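Sauce, Sachets and Sums: What a Student Café Throws Away
Project report by Macarena Domínguez and Hipólito Lagos
Supervisor: Milagros Herrera

Our project began with a complaint about ketchup. The café in the James building gives out sachets by the fistful, and we wanted to know how many end up in the bin unopened. We had expected glamour from field research and were issued with rubber gloves.

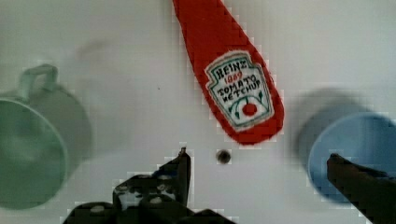
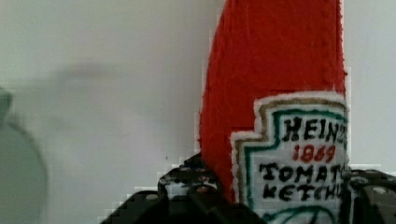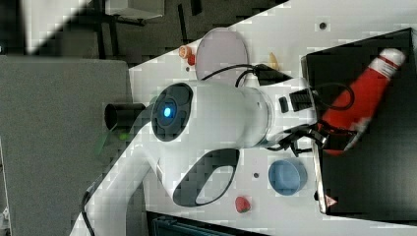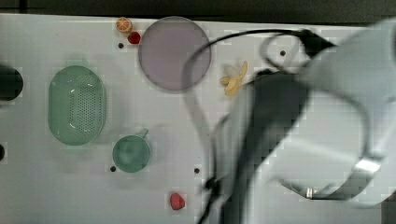 Method. We emptied the café bins after lunch on 30 days, beginning in January, and sorted the contents on a plastic sheet behind the kitchen. Gervasio did the weighing until he was excused on grounds of smell.

Results. We collected 3,805 sachets, of which 473 had never been opened. Mayonnaise was the most often abandoned. Mustard was hardly ever wasted – mustard people know what they want.

For the last 2 weeks the café moved the sachets behind the till, so that customers had to ask. Fewer were taken, though one lecturer asked for nine and got them.

Problems. Wind. We also failed to record which days had chips on the menu, and Dr Herrera noticed this within a minute of opening our draft. Any comparison between weeks should be read with that in mind.

Next steps. The café manager, Domingo Quiroga, has agreed to try refillable pumps next term, provided we clean them.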